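Comparing hands: week 6 results

We ran 300 grasps with the two-finger Vistumer gripper first, and it was great on anything with flat sides. Then we switched both arms to the Alov hands, and wow, what a difference on the awkward stuff! The spoon was our favorite test. With the gripper it kept spinning away, but a thumb coming in from the side gives you so much more to work with.

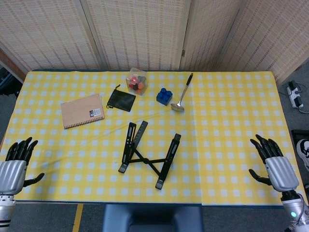 Tuning took ages (Behrouz Rezaei rewrote the finger controller twice), and we still want a softer close for the notebook and the pouch. Next up is 100 trials on the folding stand, all with the new controller.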